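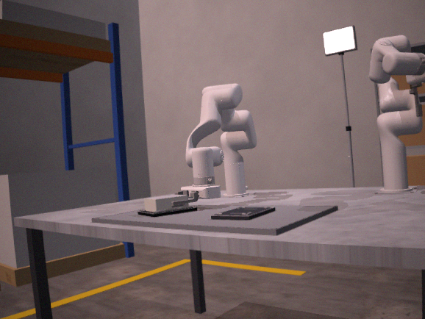 My simulated bench with both arms on it, block sitting in the left-hand tray

Two-arm bench in simulation: how do I get a decent handover position?

Cauã Coutinho

Hi all, first post so be gentle! I'm planning a little two-arm bench for our shared workshop in Kerkville and I'm doing the whole thing in simulation before I spend real money. The job is dead simple (I thought). Arm one picks up a block, moves it from one black tray to the other, and eventually hands bits over to arm two. The block is 300 g in my model and I've told the gripper to squeeze at 70 per cent.

What I get is a mess. The block creeps sideways as soon as the arm speeds up, and about one run in every batch it comes down at an angle on the tray rim. I've also got a second view from the wrist looking down between the fingers, which I'm using to line things up. 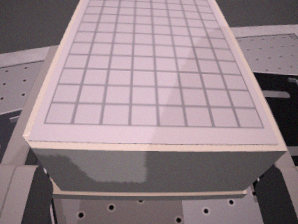 I've been fiddling with the friction numbers for most of June and I'm going round in circles. Should I be changing the finger pads, the speed or the physics settings? And does it matter that arm two has a different gripper on it, a dark one with narrow fingers? I'd love to have this sorted before I start drilling holes in the real table.

Mareike Steinbach

Leave friction alone for now! I did precisely what you're doing on my own build and ended up with pads so sticky they'd have lifted the table. Put it back to the default and look at your time step first. Mine was far too coarse, so the fingers sank into the part a tiny bit and then got shoved out again, and that looks just like creeping. I went to 4 substeps and the sliding more or less went away.

After that, slow the lift down. Only the first bit, until the block is clear of the tray, then go as fast as you like.

On the second gripper, yes it matters, but only for the handover. Narrow fingers want to take hold near the middle of the weight or the block will swing. Get arm one working by itself and save that for later.

Erick Muli

what mareike said. also check the weight is set in kg and not grams, caught me out once

Zainab Abubakar

Can't help with the physics, sorry, but please measure your real table before drilling. I put my two base plates 24 cm too close together and the elbows knocked every time both arms folded up. Had to fill the holes and start again, and the top still looks dreadful.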